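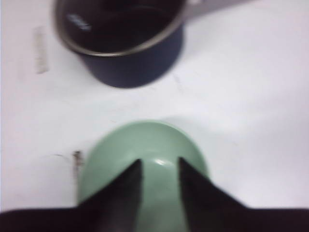

Report on the Visit to the Skarnley Manipulation Laboratory
23 Aug 2023

A delegation from the Cabrera Institute was received at Skarnley by Olaia Llorente, head of control software. The visit was arranged to review Iltia, the laboratory's planning and control package, before our own teams decide whether to adopt it.

Ms. Llorente began with perception. Iltia takes in the wrist cameras and a fixed view of the table, and the planner receives a single estimate of where each object lies. Close to a bowl, the wrist view offers little sharp detail, and the software gives more weight to the fixed camera during the final approach. Our delegates asked how conflicts between views are settled. The present rule is a simple one – the older estimate is dropped after 200 milliseconds.

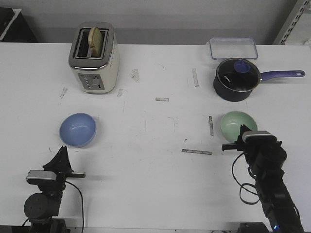 The two-arm station at Skarnley, with bowls, saucepan and toaster on the table.

Valeriano Barroso then presented the control layer. Both arms share one clock, and commands are issued at 25 hertz. Each arm reserves the space it intends to enter, and the other plans its path accordingly. Mr. Barroso noted that reservations are still too generous near the center of the table, where one arm may wait longer than it needs to.

The final session covered Rorimer, the log viewer. The archive held 1,734 recorded runs on the day of our visit, and any run can be replayed beside the plan that produced it. The delegation found this the most mature part of the system. Documentation for new users is thinner, and we have requested the installation guide in writing.

A follow-up call on licensing terms will be scheduled through the Institute's research office.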